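Running a table-top chore trial with a two-arm robot

Can a machine lay out crockery and plate up a snack yet? The steps below test one on an ordinary wooden table.

1. Fix the table before calibrating. Do not move it again until the session ends.
2. Choose plain objects with awkward edges. Shallow plates are hard to grip by the rim, and doughnuts deform under load.
3. Limit closing force at the gripper to 8 newtons, then raise it in small steps.

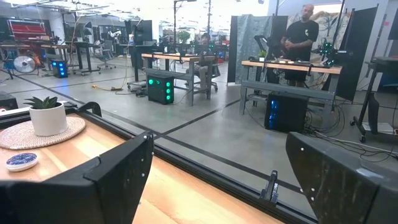
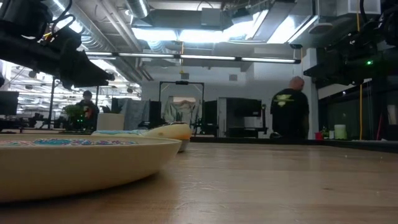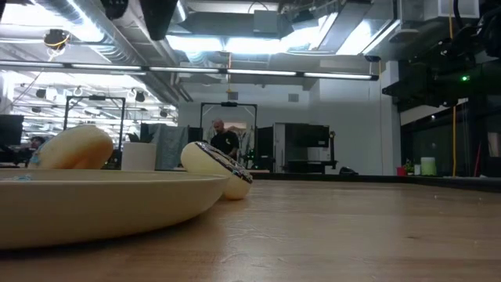

Sturnar Workshop Notes, no. 857, page 100

4. Start every attempt from the same arm pose. Log drops and slips separately — they have different causes.
5. Stop after 500 attempts and recalibrate.

Rallham's arms manage single plates on most days. Stacked or overlapping dishes remain unreliable, and soft food is worse. A chore counts as done only if no one has to step in.

Text: Yuk-lan Fung, 30/03/2022. The force table will be revised in June.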